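Teaching the cable task, week two

I said last time I would write something once we had got through a full week of demonstrations on the cable task, and we have now got through nearly two. I have been putting off the write-up because most of what I learned is small and a bit dull. I'll put it down anyway, as I know a couple of people reading this are setting up something similar.

For anyone new, I work three days a week at Pernwood, in the part of the building where we teach arms to handle cables and small parts by driving them ourselves. The operator moves a pair of leader handles, the arms on the table follow, and everything gets recorded.

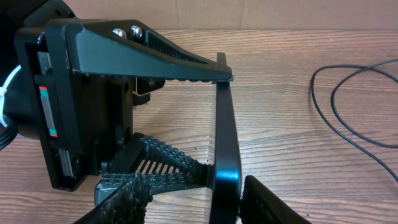
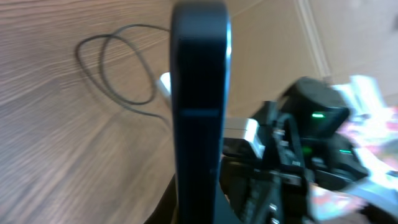
Wrist views at the cable table, with the thin black cable lying in loops on the wood in both.

The job itself is easy to describe. Pick up the cable, straighten it out enough to work with, and coil it so that it could go into a bag without springing open. A person does it in a few seconds while talking about something else. Through the handles, my first attempt took so long that Sorin Vasić went and made tea and came back before I had finished the first turn.

The target we agreed with the Jeremberg people is 520 good demonstrations. When I started writing this on Wednesday we had 255 that I would be willing to put my name to. There are more on the disk than that, but a fair few are going to be thrown out, and I'll come to why.

What counts as a good one

This took longer to settle than the hardware did. In the first few days Sorin and I both recorded as we liked, and when Mirjana Obradović sat down to look through the lot she could tell which of us was driving within a second or two. I approach low, from the side, and close the fingers slowly. Sorin comes straight down from above and grabs. Both ways pick up the cable. The trouble is that the model sees two people doing two different things from the same starting point, and the first policy we trained on the mixture would start in from the side, change its mind and hover.

Mirjana wrote us a page of rules after that. Most of it is about the start and the end of an episode. Arms begin in the same resting pose. The cable is dropped on the table from hand height and left how it falls, so long as it is within reach. You come in from the side, at a low angle. You don't pause for more than a moment with the fingers open. You finish with the coil on the table and both arms back at rest, and only then press the pedal.

The pedal is where I lost the most work. It starts and stops the recording, and I had a habit of resting my foot on it. I lost most of one afternoon to episodes that ended halfway through a coil. Haris Karagiannis has since put a block of foam in front of it so that you have to lift your foot on purpose, and that has fixed it.

Driving by hand and driving from the handles

We tried both. On the first two days we used what I would call hand guiding: you take hold of the arm itself, with the motors slack, and walk it through the movement. I like it. You can feel the weight of the thing and you know exactly where the fingers are. For a task with one arm and a solid object, I'd still start there.

For the cable it was no good to us. You need two arms at once, and you end up leaning over the table with your sleeves in the wrist views. Mirjana looked at a batch of those and pointed out that my forearm was in nearly every one. The model would have learned to wait for a forearm. So we moved to the handles and have stayed with them.

The handles have their own problems. Ours give you almost nothing back through the grip. When the fingers close on something, you see it before you feel it, and with a thin cable you may not feel it at all. I drove by the wrist views to begin with, on the grounds that those are what the model gets. Then I found I was much better if I looked straight at the table. Sorin is the opposite. He keeps his eyes on the screen the whole time and says looking up makes him lose his place.

We argued over this for a while. Kastriot Milošević, who looks after the training side, settled it by saying he didn't mind where we looked, provided the thing we were reacting to was visible to one of the cameras. If I steer round a kink that only I can see from my chair, the model has no way of learning why. So now, when I'm not certain, I glance at the wrist view to check that the kink is in it before I do anything about it.

On wrist views in general: they are less tidy than people expect. A finger can fill the middle of the view and hide the very bit of table you care about, and when the arm moves quickly the wood grain turns to streaks. A second camera angle helps a good deal. Moving more slowly helps too, though not as slowly as I was going at the start.

Cables are awkward

I had not thought hard about cables before this. They remember how they were stored. One that has lived in a small coil wants to go back to a small coil, and if you drop it on a table it lies in loops on top of each other. Picking up the top loop is fine. Picking up the top loop and the one beneath it by accident is how you get a knot, and once there's a knot the episode is finished. We don't try to untie knots through the handles. I did once, and it was twenty minutes I won't get back.

Kinds of failure I've been marking, in case the list is useful to anybody:

Double pick-up. The fingers take two strands where you wanted one. Usually my fault for coming in too steeply.

Slip on the pull. The grip looks closed and the cable slides through as soon as the other arm moves away.

Arms too close. Both grippers meet over the coil and one of them stops. The software won't let them touch, quite rightly, but it stops without much warning and the recording has a long dead patch in it.

Spring-back. You put the coil down, let go, and it opens. This one is the most annoying, as everything before it was good.

Kastriot wants the failures kept, in their own folder, with the label in the file name. Mirjana would sooner delete anything with a dead patch in it. For now we keep them, and they don't go into the count.

There is one sort I've started recording on purpose, and that is the recovery. I let the cable slip, then go back for it calmly and carry on. The first policy had never seen a missed grasp, so when it missed it simply carried on coiling with empty fingers. It was quite something to watch. We have set aside 20 recovery episodes to see whether they make any difference, and if they do we'll make more.

The software

We use Plalline for the recording and playback. I have no great opinion of it either way. It keeps the camera streams and the joint positions in step, and that is the main thing. The playback window is slow to open and it forgets which folder you were in. I would like a button that says "bad, throw away" next to the one that says "save", and Spyros Kadrić has told me twice that he'll add it to our own script. Spyros is also the Kadrić in what everyone here calls the Kadrić drop, after his way of letting the cable fall from one end so that it lands in a heap. We do a share of the episodes from that start now, as it is the hardest one.

How long you can do it for

Less long than you'd think. I am good for an hour, then I get sloppy and don't notice. The way I can tell is the length of the episodes: they creep up, a second or so at a time, and the last few of a long session are always the ones Mirjana sends back. We now swap every 2 hours at the most, with a proper break in the middle, away from the screen. Sorin does his stretches in the corridor. I walk to the shop.

My wrists ached in the first week. Lowering the chair and putting the handles a bit further apart made more difference than anything else. If you are setting up a station, sort the chair out before the first real session. I did it after five days and was cross with myself.

Where it stands

Kastriot ran a second training pass on Monday night's data set, with my old forearm episodes taken out and most of the early mixed-style ones gone as well. It picks up the cable reliably if the top loop is clear. It makes the first turn of the coil well and the second one fairly well, and then it tends to let go too early. I think that's us. When I go back through my own recordings, I open the fingers a touch before the last turn is properly down, because I know the cable will stay put. The arm seems to have learned the letting go and none of the judgement that goes with it.

So the next batch will be done with a longer hold at the end. Mirjana has added it to the page of rules, underlined. We ought to reach the full number by the end of April if nothing breaks, and after that Jeremberg want us to try the same thing with a thicker cable, which I'm told is easier. I'll believe it when I've driven it.

If you want a copy of the rules page, leave a comment and I'll ask Mirjana whether she minds.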